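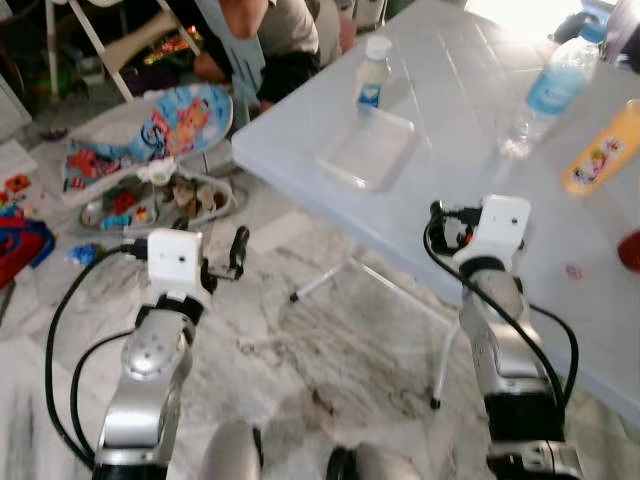
White folding table with the floor beside it.

Home | Cellar Notes | Tasting | How-to | Contact

How to run a blind wine tasting at home

By Narendra Tiwari
November 2020

You can learn more from six glasses poured blind than from a shelf of wine books, and you don't need a cellar or a certificate to do it. I've been running these for a small group in Flollcombe for a few years. The method below suits four to eight people and takes an evening.

Choose a theme

Keep it narrow. "Red wine" is too wide and people end up guessing. Good first themes are one grape from several regions, one region from several makers, or the same wine from different years. Our October tasting was all dry Riesling, and it worked because the differences were small enough to talk about.

Set a price range and stick to it. If one bottle costs three times as much as the others, somebody will spend the night hunting for it.

How many bottles

Six wines is plenty. A standard 750 mL bottle gives fifteen pours of 50 mL, so one of each will look after eight people with enough left over to go back to. Buy a spare if the wines are sealed with cork. If a bottle smells of wet cardboard, pull it from the lineup and open the spare.

Cover the bottles

Paper bags from the bottle shop are fine. Take the capsules off completely, since a coloured capsule gives the game away, and remove all the corks or screw caps before anyone else comes in. Pull the bag up to the neck and hold it there with a rubber band. Then have a second person, who hasn't seen you bag them, shuffle the bottles and number the bags. That way the host can taste blind as well.

Bottle shape is harder to hide. Riesling bottles are tall and thin and you can feel it through the bag. If that matters for your theme, pour everything into plain jugs in the kitchen and put the numbers on the jugs.

Temperature

Most people serve whites too cold and reds too warm. Take whites out of the fridge 20 minutes before pouring. Put reds in for the same time if the house is warm. Whatever you do, treat every bottle the same.

Glasses and the table

All the glasses should be the same shape. I use the Heinonen tasting glass, but any plain tulip shape will do. If you don't have enough, taste in two flights of three and rinse between them. Rinse with water only, as dish soap leaves a smell.

Put a sheet of white paper under each place so people can judge colour. Write 1 to 6 on the paper and stand each glass on its number. You also need:

- a jug of water and a water glass each
- something to spit into (a plastic tumbler is fine)
- plain bread or water crackers
- pencils
- a tasting sheet for each person

Leave the cheese until afterwards. It coats the mouth and makes everything taste softer. Ask people not to wear perfume or aftershave, and don't light candles.

Tasting

Pour the whole flight before anyone starts. Look, smell every glass once from left to right, then go back and taste. Allow fifteen minutes with no talking. This is the part people resist, but once one confident person says "gooseberry" the whole table will write it down.

On the sheet, leave room for colour, smell, acid, sweetness, tannin if it's red, and length. Finish with a guess and a score. We rank the wines from favourite to least favourite, which is easier to add up than marks out of twenty.

The reveal

Collect the rankings before you unbag anything. Go around the table and let each person say which wine they liked best and why. Then take the bags off, starting with the least popular. Write the names on the sheets while you still remember which was which, and keep the sheets. Mine go in a folder and I look through them before I buy.

Leftovers can be recorked and kept in the fridge. Most will be good for 2 days, and the reds sometimes longer.

Make sure everyone has a way home that doesn't involve driving.

Comments (3)

marg_t: We did this with shiraz and my brother-in-law ranked his own favourite last. Foil tip was useful, we'd been leaving it on.

Col from Marnside: Socks work if you run out of bags. Clean ones.

Priya: Would you decant older reds first or just pour them? Ours had a lot of sediment and the last glass was mud.

Related

How to read a German wine label
Storing wine without a cellar
A weekend tasting in Marnside
Citon corkscrew: long-term review
What "corked" means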